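Speaker notes: Teaching by hand, two grippers at a time
Emília Kollár, Raleswood
Apr 2, 2025

Start with the hand-held tools. We carry the grippers ourselves and do the task the way we want the robot to do it. Ask who has tried remote control. Pause for hands.
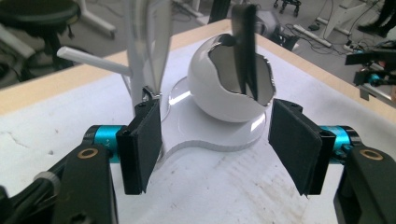 View from one gripper, pads open on either side of the clear base.

Point out the foam pads. Say that this view is all the policy gets from that side. Mention the broken-looking shell with the mirrored lining, since shiny surfaces were the hard part in November.

Next, the view from above. Left hand is working, right hand is waiting. Go slowly. 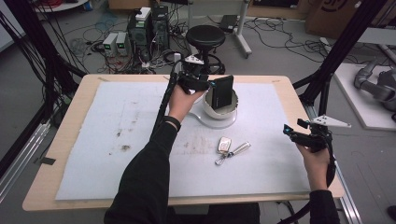 Page 2 of 9

The left jaws have the flat black object upright in the white container. The right jaws are open and empty. Keys lie on the board. Tell them idle hands count as data too, and that Solène Roussel covers this in the Venmont talk.

Numbers: 270 demonstrations for the first policy, 3000 for the current one. Don't read out the table.

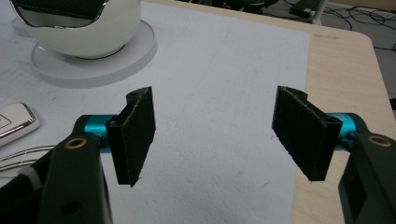 Jaws wide, tips just above the board.

Talk about jaw width and how it is logged. Then remote control, the Bumden setup, and questions.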